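Progress report, Lutville community room
Apr 10, 2022
Prepared by Noeline Donnelly for the Adjei fund

We are so pleased with how the drinks corner is coming along! The big white table from Zarnov is up and in use, and it has made the whole room feel brighter. It took two deliveries (the first top arrived chipped and went straight back), but the one we have now is smooth, wide and a pleasure to work at.

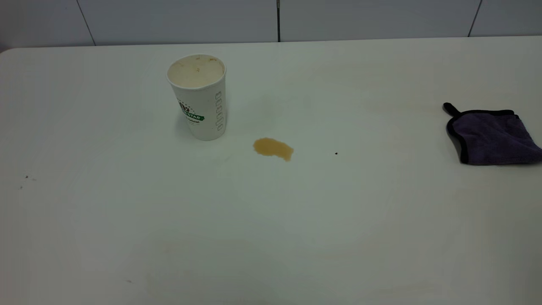

We also moved over to paper cups for the trial sessions. The first order was 60, and we have 13 left, so a second box is on its way. People like being able to carry a drink off to the reading chairs, and washing up after the Tuesday group is down to next to nothing.

Still open: the shelf for the tea things, and a proper bin with a lid. Codix quoted for both and we would love to say yes before the summer program starts in July. The wall sockets passed their check, so the kettle can stay where it is.
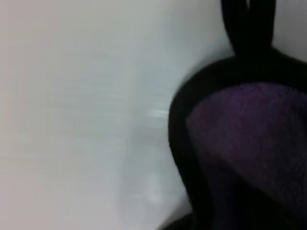
Pale surface with a dark, rounded object, close up.

Spending is within the grant so far. Receipts are in the shared folder, apart from the one for the second box of cups, which I will add when it comes.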